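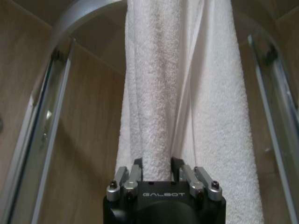
*Wrist view, gripper closed on the fold, towel on the curved rail.*

# Capstone team says "towel task solved." Am I the only one not buying it?

**plainwasher**

Posting in General Projects because the Dramby thread has turned into a fan club.

For anyone outside Bristo: Dramby is the senior capstone on household handling. The towel task is one of its three bathroom tasks. Arm goes up to the rail, takes the towel, pulls it clear, puts it in the bin on the floor. The team's midterm slides say the task is solved, and that frame is the one they put on the title slide.

I've been in the club for two years and I would love for it to be solved. But I look at that frame and what I see is a grasp. Two fingers on a bunched fold right in the middle of the towel. Fine. A closed gripper on the easiest part of the cloth is where the problem starts. The towel still has to come off a curved bar with layers doubled over each other, and the title slide has nothing to say about that.

Also the number. 134 attempts, "most successful." Most is not a number. I asked in the meeting and got told it would be in the final report.

What did the rest of you make of it?

---

**hexkey_hal**

You're picking on a title slide. Title slides are supposed to look nice.

---

**plainwasher**

I'm picking on the word "solved," which was on the same slide in bigger letters.

---

**torque_and_cheese**

I'm on the Dramby team so take this however you want.

1. The grasp is the hard part. You try telling a policy where to pinch terry cloth when the whole thing is white and the only cues are soft shadows in the creases. In the fall we had it closing on air, closing on one layer, closing on the bar.
2. "Most" is in there because we haven't agreed on what counts. If the towel lands half out of the bin, is that a success? Two of us say yes and the third says no.
3. The final report will have the breakdown. I'm not hiding anything, we just haven't finished labeling.

---

**plainwasher**

Thanks for showing up. Point 1 I half accept. Point 2 is exactly my complaint. You can't call a thing solved before you've decided what solving it means.

---

**mx_oolong**

I judged the midterm round and I'm going to be unpopular with both sides.

The grasp in that picture looks good to me. The fold runs straight up out of the fingers, there's cloth hanging on both sides of it, and the pinch is narrow. I've seen plenty of student projects that grab a fistful of something and hope. If they can get that pinch over and over from different starting positions, that's worth a grade by itself.

What bothers me is the rail. It's a nice smooth metal one, and it curves. Pull a towel straight toward you off a curve and the ends want to do something different from the middle. Did you vary the pull direction at all?

---

**torque_and_cheese**

We pull up and then back. Pull straight back was worse. I don't have the number on me.

---

**plainwasher**

There it is again.

---

**torque_and_cheese**

I'm on my phone at 11 at night, give me a break.

---

**cold_solder**

Can someone explain why the training set is 4000 demos and the test is 134 attempts in the same bathroom mockup? I helped build the Homa booth last spring. Every single demo was recorded in there. Same panels, same wood-look wall, same light overhead. I would bet my parking pass that the policy has learned the wall.

Move the rail a hand's width to the left and run it again. That's the experiment I want to see.

---

**hexkey_hal**

They did move the rail. It was in the progress log.

---

**cold_solder**

They moved it up and down. The bracket only goes up and down. I know because I put the bracket in.

---

**torque_and_cheese**

cold_solder is right about the bracket. We did change towels though. There were 21 different ones in the set, thick ones and thin ones and a couple with a hem that catches on everything.

---

**cold_solder**

What colors?

---

**torque_and_cheese**

...Mostly white. The club store room had white.

---

**cold_solder**

OK so a white towel on a brown wall. I could segment that with a threshold and a ruler. I'm not trying to be mean, I think the hardware side is solid work, but you picked the friendliest contrast you can get and then wrote "general cloth handling" in the abstract.

---

**second_year_sid**

first year lurking, wait no second year now. dumb question. if the camera is on the wrist and the towel hangs over the top of the view and off the bottom of it, how does the policy know where the towel ends? in that picture I can see one edge on the right and a thinner bit on the left but not the bottom at all

---

**mx_oolong**

Not a dumb question, it's a better one than most of us asked at midterm. From the wrist alone at that range it can't see the bottom hem. Either it saw it earlier on the approach and carries that along somehow, or there's a second view, or it doesn't care and just pulls.

---

**torque_and_cheese**

There's a head camera too. But we ran an ablation with wrist only and it got close to the same result, so probably it doesn't care and just pulls.

---

**plainwasher**

So the policy is "pinch the middle, go up, go back." I want to be fair here, that may be a perfectly good policy! Simple is fine. But then what were the 4000 demos for? You could script that in an afternoon. Has anyone run a scripted baseline?

---

**hexkey_hal**

You always ask for a scripted baseline.

---

**plainwasher**

And I always don't get one.

---

**grumpy_alum**

Graduated a while ago, still read this board when I should be working.

We did a dish towel project in my year and announced it was done in the spring too. Then we took it to the Grímsdóttir Cup and it did nothing right for two days. Their booth had a matte rail and ours had a shiny one. That was the entire difference as far as we could ever find. Our poster was still up behind us with a big checkmark on it.

Looking at the picture, your bar is polished and so is half the hardware. The linkage on the gripper throws light back too. I'd worry about what happens when the highlights move. Tape a strip of something dull over the rail before you travel and see if it still goes to the right place.

On the other side of it, plainwasher, ease up a little. It's a capstone. They get one school year, and a good part of that is waiting for the booth to be free.

---

**plainwasher**

I'll ease up when the slide changes. I have no problem with the project, I have a problem with first-years coming in next fall, reading "solved," and building the laundry task on top of it. We did that with the drawer code and it ate my whole January.

---

**second_year_sid**

the drawer code was so bad

---

**torque_and_cheese**

Talked to the other two tonight. This is what we're willing to do before the final:

- Success means the whole towel is in the bin, nothing over the side, inside 360 seconds. Anything else is a fail, and we relabel all 134 under that rule.
- Dull tape on the rail, one full session.
- Colored towels. If anybody has dark ones they don't mind losing, there's a box outside the lab.
- Side to side on the rail if cold_solder will help with the bracket.

We are not doing the scripted baseline, there's no time.

---

**cold_solder**

I can do the bracket. I need the booth empty for an evening and the long hex bits back, whoever has them.

360 seconds is really generous for one towel by the way.

---

**torque_and_cheese**

It's the course limit for all three tasks, we didn't choose it.

---

**mx_oolong**

Good list. Please also report where the fails happen. Missed the grasp, lost it on the pull, missed the bin. If the grasp column is nearly empty then you can say the grasp works and put that same picture on the slide with a clear conscience.

And say in the report what the starting position of the towel was. If a person straightened it on the rail before every run, that needs to be written down.

---

**torque_and_cheese**

A person straightened it before every run.

---

**plainwasher**

I'm going to go lie down.

---

**hexkey_hal**

How else would you reset it?? You want the robot to hang it back up?

---

**plainwasher**

I want somebody to throw it over the bar badly, the way it hangs in any dorm in the country. It doesn't have to be every run. Do a block of them.

I'll write the scripted baseline myself. Pinch middle, up, back, drop. If it does worse than yours I will post that in this thread and say so, and you can have the slide back. What I need from you is booth access and the rail position in arm coordinates.

---

**torque_and_cheese**

Rail position is in the shared folder under calibration. Use the newer file, the older one is from before somebody bumped the base. Booth is free after 7 most evenings.

And if your script wins I'm still keeping the picture.

---

**cold_solder**

Whoever bumped the base also has my hex bits, I'm pretty sure.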